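Despina Theodorakopoulos, Umcombe repair floor. Month two with the arm on the server bench.

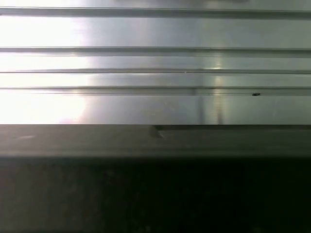 My job used to be 22 boards a shift by hand. Now I set up the work and check it. Glare on grooved steel like this still needs a person's eye, so I do those checks myself.

The 11 of us all kept our jobs. Two moved to testing.
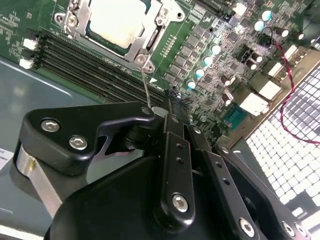
Did the pay change? It went up in July for anyone who took the Vosteck training.

My wrists hurt less. I do miss the talk at the bench.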